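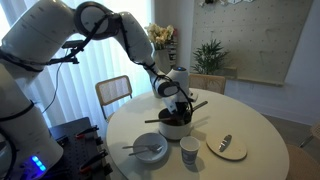
Mirko Galli asked that the minutes of the previous meeting be amended before approval. The figure given for unread meters in the Okwood supply area should read 249 and had been entered as 294. The amendment was accepted and the minutes were approved.

Okwood Water Users' Association
Minutes of the September meeting
Opened 18.30. Quorum confirmed by the chair.

1. Matters arising

1.1 The valve at the lower end of Mill Lane has been replaced. The old valve was found to be seized in the half-open position. Pressure at the three nearest properties is now within the agreed range.

1.2 The letter to Toprak concerning late delivery of meter housings has been sent. A reply was received and circulated. Toprak accepts the delay and offers free carriage on the next order. The meeting agreed to accept the offer without further correspondence.

1.3 Access to the Sillano borehole during lambing remains unresolved. Carried forward.

2. Meter reading and consumption

2.1 Total recorded consumption for the quarter was 3,272 cubic metres. Of this, 791 cubic metres was drawn through the upper branch and the remainder through the main line.

2.2 The reading for the upper branch is higher than in the same quarter last year. The night flow test did not show a leak on the branch itself. It was noted that two holdings have changed from sheep to cattle and that the troughs are filled from the branch.

2.3 The 249 unread meters have now all been read or estimated. Estimated readings are marked E on the bill and will be corrected at the next visit. Members with an E reading may submit their own figure in writing up to the end of the month.
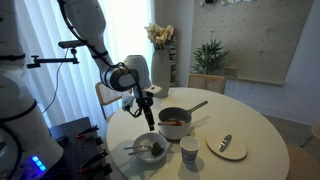 An objection was raised that estimates based on the previous winter would overcharge any household that had been away, and that a member on a fixed income should not have to wait a full quarter for the correction. The chair replied that a submitted reading would be applied at once and a revised bill issued. The objector asked for this to be printed on the bill itself. Agreed.

Action: secretary to revise the bill wording before the next print run.

3. Storage tank

3.1 Two quotations were received for relining the 1,000 litre balancing tank. Miletti quoted for a brushed cement lining with seven days out of service. The second firm quoted for replacement of the tank and gave no programme.

3.2 Discussion covered the condition of the inlet pipework, which neither quotation includes. The flange on the inlet side is corroded and was packed with a temporary gasket in spring. Mr Galli proposed that Miletti be asked to price the flange as a separate item. Seconded and carried, one abstention.

3.3 The tank will not be taken out of service before the troughs are shut down for winter.

Action: chair to write to Miletti.

4. Tariff

4.1 No change to the standing charge. The reconnection charge was discussed and deferred until the accounts are available.

5. Any other business

5.1 The stopcock cover outside the old school is loose and will be bedded in mortar.

5.2 Members are reminded that hosepipes connected to the supply must be fitted with a non-return valve.

Closed 20.10.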